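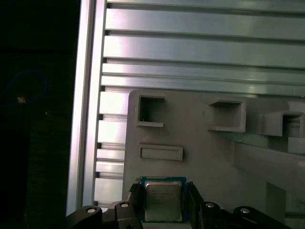

Processor with the heat spreader facing us, gray fixture plate behind. Lettering on the lid is faint.

February, bench 2, started after lunch

Today I worked on the processor handling for the Moreira boards. Last time we lost a half day with pins and cleaning, so I want to write down the whole order while I still remember it.

The processors came in the Solton trays, 9 pieces. I took the first three for the trial and left the others closed. Before anything I wiped the lids with a dry cloth, then with a little alcohol, and waited until the surface was dull again. The old paste on number two was very hard at the corners. I did not scrape it. I put a wet cloth on it for a few minutes and after this it came away by itself, almost in one piece.

Holding: only by the two opposite edges, on the green border, never with pressure on the metal lid and never with a finger on the underside. I know everybody knows this, but one of the older parts has a fingerprint on the contact side, so I write it again. If the part must be put down, it goes in the tray with the lid up, not on the mat.

About the fixture plate. The gray one is the second version, from Brunditz. I like the matte surface more than the first version, which was shiny and gave me reflections when I tried to read the markings under the lamp. The pockets I checked with the caliper, three times each, and I am satisfied with the first one. In the second one the part goes in, but I feel a small resistance on one side when I lower it. Maybe a burr from the molding. I passed a wooden stick along the inside wall and it became better, but it is not completely gone. I don't want to use a file before I ask, we have only this plate.

Orientation is still the weak point. The little triangle in the corner of the processor is easy to miss, and on the plate we have no mark that corresponds. I turned one part by 90 degrees without noticing and saw it only when I compared with the drawing. Proposal: a dot of white paint at the corner of each pocket, same corner as the triangle. The paint pen is in the drawer with the labels (it was dry at the tip, I pressed it on paper until it worked again).

Markings: I could not read number three with the ceiling light. With the small lamp held very low from the side the letters came out well enough, and I copied them in the Juvo sheet — please somebody compare my copy with the part, I am not sure if one sign is a B or an 8.

Left at the bench: three cleaned parts in the open tray with the lid on top, six still closed. Alcohol bottle is nearly finished. The wrist strap on the left hook has a loose clip, I used the other one.

To do next time:
ask Brunditz about the second pocket
paint dots, let dry overnight
read the markings again with the low lamp before the parts go in
order cloths, the ones without fibers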